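Foro Keltton > Manipulación > Buenas prácticas
Tema: Estado inicial de objetos deformables en demostraciones

kreuter
12 oct 2023
Propongo fijar en la guía que cada demostración de doblado empiece con el guante plano, dedos extendidos y manguito sin pliegues. En Gevau medimos 700 episodios y la variación inicial nos arruinaba la comparación entre operadores.

s_ruchti
De acuerdo con anotar el estado, no con fijarlo. Si todo empieza plano, la política no aprende a alisar. Adjunto la tarea tal como la hacemos nosotros.
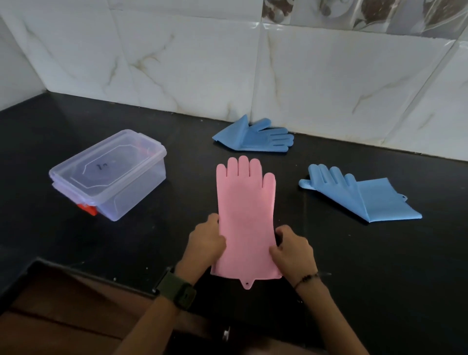 Alisado del guante rosa; los dos azules quedan en la encimera.

kreuter
Ahí veo otro problema: reloj en una muñeca y pulsera en la otra. La guía de Duvidby pide muñecas despejadas.

s_ruchti
La pide para calibrar, punto 3. En tarea es recomendación.

ocampo_lab
Lean el punto 5: los accesorios se admiten si constan en los metadatos. Lo que sí falta es un campo para los objetos ajenos a la tarea -- el recipiente de la izquierda, por ejemplo.

kreuter
Vale para el campo. Lo del estado inicial lo mantengo, al menos en el conjunto de evaluación.

s_ruchti
En evaluación, sí. Redacto la versión 2.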